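Stondham Tables – README
Version 3, last changed 2023-03-02

What's in the folder

Notes on wiping down, clearing and generally keeping tidy a set of shared tabletops in one building, Stondham. There are 552 entries in one CSV file, each being one visit to one table. I wrote most of them and I don't trust all of them, so please read the section on weak spots before you quote anything.

The work began in September as an argument over whether white tables are a good idea in a room where people eat, solder, draw and leave things. I said no. I still say no, but the entries support me less well than I had hoped.

Files

tables.csv – one row per table, with shape, colour, room and supplier
visits.csv – the 552 entries
words.txt – the terms used for marks, with what I meant by them
old/ – version 1, kept so that people can see what was wrong with it

Columns in visits.csv

visit_id – a plain number. Gaps are rows I threw out.
table_id – matches tables.csv. Ellis and Jila are rooms, so "Ellis-2" is the second table in the Ellis room.
things_left – free text. Cloths, cables, mugs, tools, whatever was there.
mark_type – none, speck, scuff, ring, stain, or unsure
wiped – yes or no. Blank means the person didn't fill it in, and you shouldn't read it as no.
light – window, lamp, both, poor

About the tables

All of them came from Starketti, and the catalogue calls the white finish "easy living". I have no idea what that is supposed to mean and the sales desk couldn't tell me either. The round ones are popular because you can get at them from any side. You can also leave things on them from any side, and people do. A square table against a wall has a back edge where clutter collects and stays put. On a round one it drifts, and whoever sits down next pushes it along a bit further.

Pale tops are meant to show dirt, which is the usual case made for them. In daylight from a window I found this only half true. Reflections spread over the surface and a small white speck on a pale top is easy to miss unless you bend down. Thin grey lines are worse. From a chair I can't tell a scuff from a seam, and several early rows say "scuff" with a confidence I no longer share. Those were changed to "unsure" in version 2.

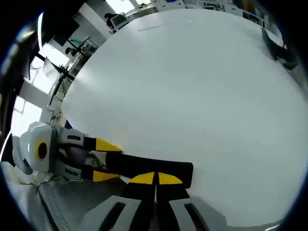 Jila wrote in after version 2 to complain that the whole exercise measures the wrong thing: the tables get wiped often enough, and the trouble is the stuff that gets lifted, wiped under and put straight back. The people in that room wanted a column for how long an object had been sitting there. I can see the point, but a visit only tells you what was on the table at the time, and I wasn't going to have anyone guess. What I did instead was tidy up things_left so that you can at least search for the same kind of object turning up on the same table. If a crumpled cloth appears in six rows running, draw your own conclusion. It might be six cloths.

Weak spots

The wiped column is self-reported. People tick yes when they have moved a cloth about near the table. I would treat it as a record of good intentions.

Of the 552 rows, 100 have light set to "poor", and mark_type in those rows is close to worthless. I left them in because things_left is still usable.

Another 55 rows come from the first fortnight, before words.txt existed. "Ring" in those rows may be a cup mark or may be a ring-shaped object. I have not been able to sort them out.

There were 600 rows originally. The missing ones had no table_id and no amount of staring was going to supply one.

The Ellis room has far more visits than any other. It is nearest the kettle. Please don't write that Ellis is the messiest room on the strength of raw totals – someone already has, and it caused bad feeling.

Use

Fine for teaching people how to clean up a spreadsheet, and for small local quarrels about furniture. I would not use it to choose a finish for a new building, whatever Starketti's brochure says about pale surfaces and well-kept rooms.

Changes

v3 – things_left tidied, spelling of "grey" made consistent
v2 – doubtful scuffs moved to "unsure"
v1 – should not have been shared

Corrections are welcome if they come with a visit_id. General remarks that white tables look smart will be read and not acted on.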